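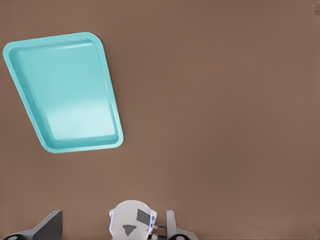
Wanell Tabletop Pick Cell
Sold and supported by Zesow
Page updated 21/01/2024

Bench-size cell for sorting, kitting, tray loading. One arm, two-finger gripper, controller, software. Priced as a kit so you can put one number on the budget form and be done.

In stock. Next price review in October.

What ships
Arm and base plate
Two-finger gripper with pads fitted
Controller and power supply
Wanell Sim license, one seat
Cable set, bolts, hex keys
Printed quick start (the full manual is a download)

Not included: table, trays, guarding, air. Yes people ask about air. Gripper is electric, no compressor needed.

Before you order
Measure the table. Then measure the door it has to come through. Flat matte top works best, shiny tops give the vision add-on trouble. Base plate bolts down, so no glass and no folding tables.

Shallow trays with rounded corners are fine. Glossy ones too, but plan on a bit of lighting setup if you're using vision. Deep totes need the long fingers, see Options.

Sim first
We tell every buyer the same thing: get the Sim seat first, build your layout, move the tray around, see what the arm can reach. Change the tray position ten times, costs you nothing. The Sim fee comes off the kit price if you order the hardware later. Seat is good for 73 days on its own, no renewal unless you ask.

Layout files from Sim load straight into the controller. Lighting and part weights still need checking on the real bench, so leave time for that.

Budget lines people forget
Spare finger pads. Sold in pairs, 400 g of packaging for something tiny, sorry, we're working on it.
Guarding. Depends on your risk assessment. We don't sell it, Damier does and their panels fit our base plate holes.
Training. One session is in the kit, extra ones are quoted seperately.
Trays. Buy them all the same. Mixed trays mean a program for each.
Someone's time. Figure on 2 weeks of part-time work for a first job, less after that.
Shipping. Pallet, not parcel. Lift gate is extra.

Options
Long fingers, for deep totes
Soft pads, for food packs and coated parts
Vision add-on, camera and mount
Second Sim seat
Wuisan rolling stand, lockable, pre-drilled for the base plate

Lease or buy
Both. Lease includes pads and a swap unit if yours goes down. Buying is cheaper if you'll run it past the second year. Schools and training shops, ask for the education sheet before you send a PO, we can't apply it after.

Orders of more than one cell: lead time goes up, ask. We can hold up to 200 pad pairs against a blanket order so your not paying for them all at once.

Returns
Unopened kits, full refund less freight. Opened kits, restocking fee. Sim licenses can't be returned once activated.

Quotes
Send us the part, the weight, the tray size and how many picks an hour you want. A phone picture of the bench helps. Quotes include freight to your zip code and the options you list. Please put the tray size in the first message, saves a round of emails.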